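Losing things, a progress report

March 29, 2022

So I lost my keys again. I'd like to say it was a dramatic loss, down a storm drain or off the side of a ferry, but they were in the pocket of the bathrobe I'd been wearing when I went down to get the mail. I found them after I'd already called the landlord, called my sister, and eaten a piece of toast standing up in my coat. I was 32 minutes late to work.

I've been a loser of things my whole life. My mother used to pin my mittens to my sleeves and I would somehow come home with the pins. In high school I lost a borrowed clarinet for an entire weekend (it was at the dentist). When I lived in Norkum I lost my car in the parking structure so many times that the guy in the booth would point up or down when he saw me coming, and he was usually right!

What's different now is that I moved. Last July I packed up the Norkum house, which had two floors and a basement and a garage, and came to a one-bedroom in Wirnstead where you can see the front door from the bathtub if you leave everything open. And I figured, well, that takes care of that. How much can you lose in a place this size? There are only so many surfaces. You'd think I'd trip over my glasses on the way to looking for my glasses.

Nope. I lose more stuff here. I've been chewing on why for months and I think I finally have a theory, so bear with me.

In the big house, things had a neighborhood. I couldn't have told you where the scissors were but I knew they were kitchen-ish, and the tape was basement-ish, and if I was looking for a stamp I'd start upstairs. Every object had a part of the house it drifted back to. In this apartment everything is in the same neighborhood. The scissors, the tape, the stamps, the flashlight, the good pen, the checkbook I use twice a year, they could all be anywhere, and "anywhere" is one room. Plus I sit in the same chair for breakfast and bills and phone calls and watching my shows, so whatever was in my hand gets put down within reach of that chair and then buried by the next thing.

I explained all this to Anjani Chong over lunch and she listened very politely and then said, "Or you just don't look at your hands when you put stuff down." Which, ouch. But I went home and tested it. For a whole evening I tried to notice every time I set something down, and oh boy. I put my phone on top of the refrigerator. Why? I'm not even tall! I put a sock on the windowsill. I had the TV remote in my cardigan pocket and I was holding a lemon.

I did try the technology route first, because my nephew gave me a set of those little tags for Christmas, the kind that beep when you press a button on your phone. The app is called Foteo and it's fine, it does what he said it would do. My trouble is that it needs the phone, and half the time the phone is the thing I'm hunting for. There is supposed to be a way to go backwards, where you squeeze the tag and the phone rings, but you have to know where your keys are to do that, and if I knew where my keys were I'd be in the car. I also stuck one on my glasses case, which now beeps beautifully with no glasses in it.

Then there was the shopping phase. I think everybody who reads an article about getting organized has one. I drove to Wuisan, the big housewares place out by the highway, and I came home with a wall rack with seven hooks, a stack of drawer dividers, and a thing for the inside of a cabinet door that I still can't identify. The hooks looked so great! I labeled them and everything. Keys, purse, umbrella, dog leash (I don't have a dog, but I sometimes walk my neighbor's). And do you know what I did? I hung my keys on the umbrella hook under the umbrella. I looked for them for most of a morning.

The drawer dividers were worse. They don't fit my drawers, so they slide around, and when you pull the drawer open fast everything jumps one slot over. I put them out by the mailboxes with a note saying FREE and they were gone by supper, so someone in this building has very wide drawers or a lot of optimism.

What has helped, a little, is being way less ambitious. I stopped trying to find a home for every object I own and picked the four I panic about. Keys, phone, glasses, wallet. Those are the only ones that can wreck a morning. If I can't find the scissors I'll use a knife, and if I can't find the tape I'll wait until I've forgotten why I wanted it. But those four get special treatment now, and the special treatment is very dumb. They go on the table by the door, and nothing else goes there. I've been saying it out loud when I do it, too. "Keys on the table." I sound like a pilot. My neighbor has heard me through the door at least once and asked if I had company.

The saying it out loud came from my aunt, by the way, who used to do it with the stove. She'd stand there in her church shoes and say "stove is off" to the stove, and then halfway down the block my uncle would ask her if the stove was off and she'd say "I told it so myself." I used to think this was the funniest thing in the world. Now I'm her, with a smaller purse.

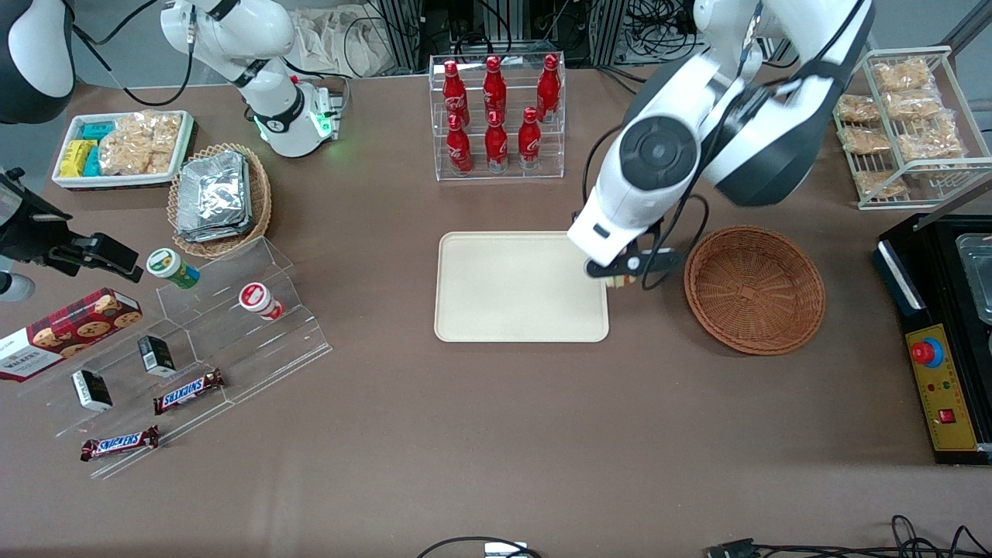 The other half of the trick is that whatever you drop your things into has to be easier than not using it, and that's where I went wrong with the hooks, because hooks need aim. A drawer needs opening. A lidded box might as well be a safe. I want something low and wide open that I can hit from a step away with a bag of groceries on my arm. A flat tray works, like the beige rectangular one there in the middle of the table, and so does a shallow round basket like the reddish-brown wicker one next to it. I go back and forth on which is better. A basket catches a thrown key ring and keeps it from skating off, but receipts love a basket, and in a week you've got a nest. With a tray you can see what's on it from across the room, and on a plain pale color a black wallet shows up even to a person who hasn't found her glasses yet. Either one should look just as bare as those two do when I'm out of the house. If there's anything left in it, I've forgotten something.

I've been at this long enough now to report some actual results. The wallet has been perfect. The keys have been good except for the bathrobe business. The phone is hopeless, I pick it up and carry it off to look up one thing and it's gone again, and I think I may need to give up and get a bright orange case for it like my sister has. The glasses are somewhere in between. I lost them on my own head only once this winter, and that was in front of people, so I learned fast.

One thing I didn't expect is that I'm less grumpy when I get home. I used to come in the door already annoyed, juggling bags, dumping everything on the nearest chair, and then I'd have to dig the chair out before I could sit in it. Now there's this little stop at the table. Four things, out of my hands, and then I can take off my shoes. It takes no time at all and I feel like a person who has her life in order, at least until I open the closet.

The closet is a whole other post. I'm still missing one snow boot from the move and I refuse to buy another pair, so if it doesn't show up before next winter I'm going to be hopping.

If you have a system, tell me in the comments, especially if it's for phones. And please don't say "just put it back where you got it." I got it from the refrigerator.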